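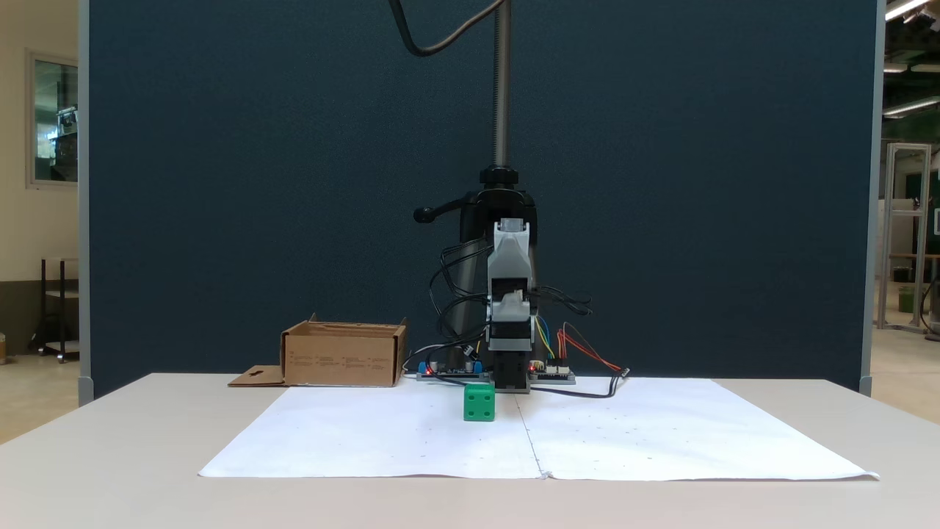

Celley Bench Arm, Evaluation Configuration
Stock code CEL-BA-EV. Built to order.

The evaluation configuration is supplied to labs and integrators comparing grippers, servo controllers and camera positions on a small desktop arm. It ships without an end effector. Fingers, adaptors and camera brackets are ordered separately or hired as part of a trial kit.

Controller options

Two controllers can be fitted. The Vemness board drives the servo bus directly and reports position, load and temperature for each joint. The Ponton board reports position only, but has its own trajectory buffer and will finish a queued move if the host computer drops out. Both use the same bus connector. Changing from one to the other requires a fresh joint calibration, and offsets stored on one board cannot be read by the other.

Rocío Trujillo ran both boards through our standard pick routine with the same arm and gripper. Repeatability was close enough that we don't recommend one over the other on that basis. The Vemness board is the better choice where gripper load is to be logged. Customers running long unattended sequences have tended to order the Ponton.

Gripper options

Parallel, short stroke: 14 mm fingertip travel each side. Suits small blocks, dice and connector housings. Rubber pads fitted as standard.

Parallel, long stroke: same body, longer rack. Slower to close, and the fingers show some lateral play at full opening.

Becerra compliant: moulded fingers that wrap on contact. Tolerates poor alignment. Not recommended for placing work, as the object can rotate on release.

In the comparison trial each gripper attempted 600 picks of a small cube from a flat surface. The short-stroke unit missed 13. The compliant fingers missed fewer, but left the cube visibly turned often enough that we scored placement separately. The full results sheet, prepared by Apolinar Aguirre, is available on request.

Camera mounting

The overhead bracket accepts a standard quarter-inch thread. The wrist bracket adds mass beyond the last joint and reduces usable payload — check this before ordering it with the long-stroke gripper. For grid calibration, use matte paper taped flat at the corners. A lifted edge inside the working area will shift the measured height and should be corrected before the routine is started.

Installation notes

Clamp the stand to a rigid bench. Folding tables are not suitable.
Route the servo cables with enough slack for full base rotation.
Connect the bus before applying power.
Set the base joint travel limit to 90 degrees either side of centre for first power-up.
Keep packaging and tools outside the swept area.

Trial kits

A kit contains the arm, one controller and any two grippers. Return freight within Australia is included. Kits are allocated in order of request and the next intake opens in May. Bookings and technical enquiries go to Zyanya Ochoa. Please state the bench thickness, the host operating system and the objects to be handled.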